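FROM THE CLESSTEAD LIBRARY NEWSLETTER
Oct 26, 2018
In this issue: Fall hours | The new catalog | Seed swap | Book sale leftovers

The new catalog is here (and your old card still works!)

Well, friends, we made it. After a spring and summer of promising you that the new online catalog was just around the corner, it is up and running, and most of you have already bumped into it whether you meant to or not. Thank you for being so patient with us at the front desk these past few weeks. We have been learning it right along with you, and more than one of you has shown us a button we hadn't found yet.

For those who haven't had a chance to try it, the biggest change is that you can now search all three of our branches at once. In the old catalog you had to pick Clesstead, Sandberg or Baro before you typed anything, and if you picked the wrong one it would tell you flat out that we didn't own the book, even when there was a perfectly good copy sitting on a shelf six miles down the road. I can't tell you how many times I placed an order for something only to find it at Sandberg the next morning. Now you type in the title, and up comes every copy we have and whether it's checked in.

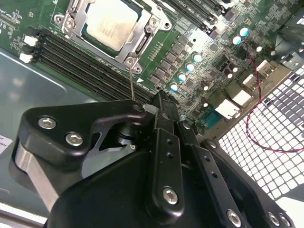
Holds work a little differently too. You can have up to five at a time, and you choose your pickup branch when you place each one, so if you work in Baro and live in Clesstead you can have your weekday mystery waiting in one place and the children's picture books in the other. Please do check the pickup line before you click the green button – it likes to go back to Clesstead if you leave it alone, and we've had a few cookbooks take an extra trip on the van.

Your card number is the same as always. Your password, I'm sorry to say, is not. The company that runs the catalog, Pirnunix, couldn't carry the old ones over, so everyone starts fresh with the last part of their phone number and picks a new one from there. If the phone number we have for you is the one from two houses ago, just call or stop in and we'll fix it while you wait.

A number of you have asked about your reading history, and I was worried about this one myself, having kept mine going since my daughter was in grade school. It did come over. Look under "My Shelf," then "Past Loans." Some of the older titles show up without their authors, and a few of the large print books are listed as audio, but we are cleaning those up as we come across them. If you see one that's wrong, write it on a slip and drop it in the box by the desk.

We still have the paper request cards, by the way, and we'll go on having them. I know several of our regulars like to fill out a card and hand it to a person, and there's a fresh stack next to the pencils at every branch.

Late notices will start going out again next week. Anything that came due while the catalog was down has been given a new date, and there won't be any fines on those. The two computers by the magazine rack are set up for catalog searches only through March, so you won't need to sign in to use them.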